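How to Set Up a Basket Stand by the Produce

Most store layout guides tell you to put a tall stack of shopping baskets at the door and call it done. I don't buy it. People walk in with their hands in their pockets, sure they only want one lemon, and go right past the stack.

Try a small side table near the fruit instead. A round one is fine. Urs Grabner swears by square ones, but I've banged my hip on enough corners since 2007 to disagree.

1. Push the table close to a wall or partition. Out in the open it becomes an obstacle.

2. Check the base. Thin legs on a ring sit well on carpet tile. On bare floor they slide, whatever the catalog says.

3. Put out one basket, 2 at most. A pile on a light table will tip.

4. Leave the handle up so it can be grabbed in passing.

5. Walk the route yourself with a full basket. If you have to turn sideways, move the table.

Will it raise sales? The Flinitz brochure claims so and shows no numbers, so I'd ignore that part. Give it until the end of September, and if the basket never leaves the table, put it back by the door.

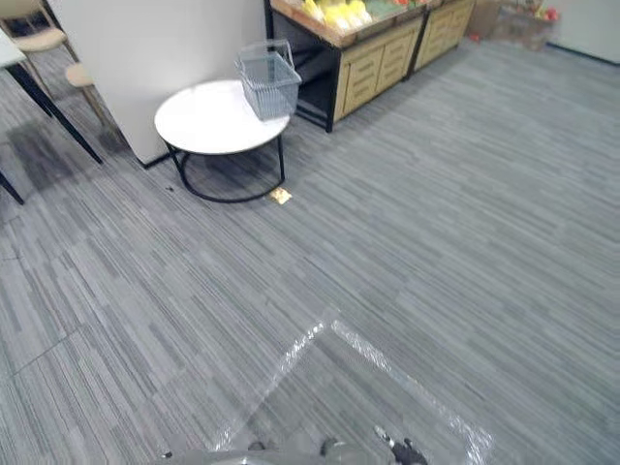
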